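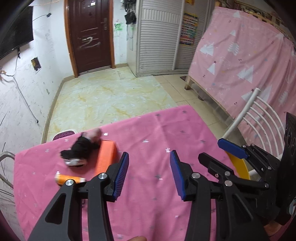

Jaws open over the pink tablecloth.

11 February 2018

Listening notes, attempt the second. Writing this up before I start improving it in my head.

Set the little dish up in the yard at Pendero again, pointed at the same patch of sky as last time, and sat in the shed with a blanket over my knees like somebody's great-aunt. The plan was the hydrogen line, same as ever, which is where clever people decided aliens would call if they were polite. I have no idea why we assume they're polite. I have neighbors who aren't.

Left the receiver running for 300 minutes. Gain where Kourosh left it, since he gets upset. The noise floor was lumpy for the first part and then settled down, and I think the lumps are the freezer in the next unit. I wrote down the times it kicked in by listening through the wall. Will compare. If the lumps match the freezer, we have detected frozen peas at a distance of two yards, and I'll be sending that one to the newsletter.

One proper spike, at minute 211 if the clock in the logging script is right, which it wasn't in September. Narrow, clean, there for six seconds, gone. I sat up. I'd like it on record that I did the sensible thing and did not call anyone. Then I called Kourosh.

Kourosh Rashti's view, given while chewing: a satellite, or a car key, or me leaning on the cable. I said I had not leaned on the cable. He asked where my elbow was. I've moved the cable.

Things I did afterward to try to kill the spike:
- Swung the dish off target and waited. No spike. Proves very little, since there was no spike on target either by then.
- Turned the laptop charger off and on. The whole floor jumped, but it was broad and ugly, nothing like the thing I saw.
- Walked around the yard with my phone in and out of airplane mode. Nothing, and it was cold.
- Looked for drift. A real source out there ought to slide a bit in frequency as we turn. Six seconds is too short to see any slide with our settings, so I can't say it did or didn't. Annoying.

So the verdict is "unexplained," meaning the same as every other smudge in this book. That's entry 369 in the smudge list. The previous 368 were us, the freezer, or the taxi office.

Kourosh and I then had the usual argument about whether we'd want it to be anybody. He is a cheerful man and thinks first contact would go fine. His reasoning is that anything able to cross that much nothing must have sorted out its temper on the way. I said people cross oceans in a terrible mood all the time. He said I should read the Kalogeropoulos book, and I said I had, and he said all of it, and we left that there. For the record I got as far as the chapter where the author works out how long a civilization lasts by guessing five numbers and multiplying them. I do that with my household budget and it has never predicted anything.

What does bother me is the quiet. You'd think with that many stars there'd be a bit of spill. We leak like a bad faucet. Every weather radar and game show we ever put out is still going, getting thinner. Either the others don't leak, or they stopped, or they're so far off that by the time it reaches my shed it's mixed in with peas. I lean toward the peas. Kourosh leans toward "they stopped," then went home in a perfectly good mood and, I assume, slept well.

Pinia wants a talk for the open evening. She asked for the title by tomorrow and for it not to be "Nothing Again," as that was last year's. Working title: "Nothing Yet." She'll notice.

Rament filter still hasn't come. The tracking page says it is with the carrier and has said so for long enough that I now think of it as a deep space object. Without it we can't tell the phone mast from the galaxy, so no point in doing a long run before it gets here.

To do:
- Match freezer times against lumps. Ask next door, nicely, if it could be off for one night.
- Fix the script clock. Properly, with the network time, and no more adding a number to it.
- Narrower channels next run so drift shows up even on something short.
- Tape the cable down. Tape my elbow down.
- Same target, same hour, and see if it comes back. If it does, write down everything and call somebody other than Kourosh.

Dish parked pointing straight up and the cover is on. Somebody has taken the good flashlight again.

3 comments · 2 shares

We use cookies to keep this site working. By continuing to browse you accept our use of cookies. OK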